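Parville office snack table draws complaints, and a 2000-dollar question

Print | E-mail this story
3 comments | 18 shares

PARVILLE - The shared snack table at the Wernlow building was supposed to save its tenants money. A few months in, it is hard to find anyone who can show that it has.

Under the plan, which began in June, the 18 firms renting space in the building stopped buying their own snacks and started paying into one account. Garkel, the company that manages the building, said the change would cut waste and end the clutter of half-used boxes in the hallways. It set the budget at 2000 dollars for the first year.

Asked for receipts, Garkel provided a one-page summary with no prices on it.

"I'm told we're saving," said Viera Vávra, who runs a bookkeeping office on the second floor. "I add up numbers for a living and I'd like to see some."

Tenants also disagree about what gets bought. Packets with Chinese labels have become a regular part of the order, and several people said they liked the spicy ones and would eat more of them if they could tell which were which. Others want pretzels back. Garkel's summary lists both under "assorted."

Gunther Grube, the building manager, said in an e-mail that the selection reflects "broad tenant preference." He did not say how that preference was measured. Three tenants reached for this story said they had never been asked.

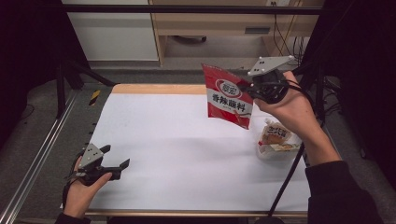
Oravec, the supplier, delivers single-serve packages only. Grube said small packs stay fresh longer - maybe so, but they also mean more wrappers, and cutting waste was the first reason given for the plan. Garkel has not weighed the trash before or after.

Valbona Gashi, whose design studio pays the same share as firms three times its size, said she has asked to leave the plan and was told to wait for a review. Grube confirmed that a review is coming. He gave no date and would not say who will carry it out.

Contact the newsroom | Copyright Parville local news desk, all rights reserved | Back to top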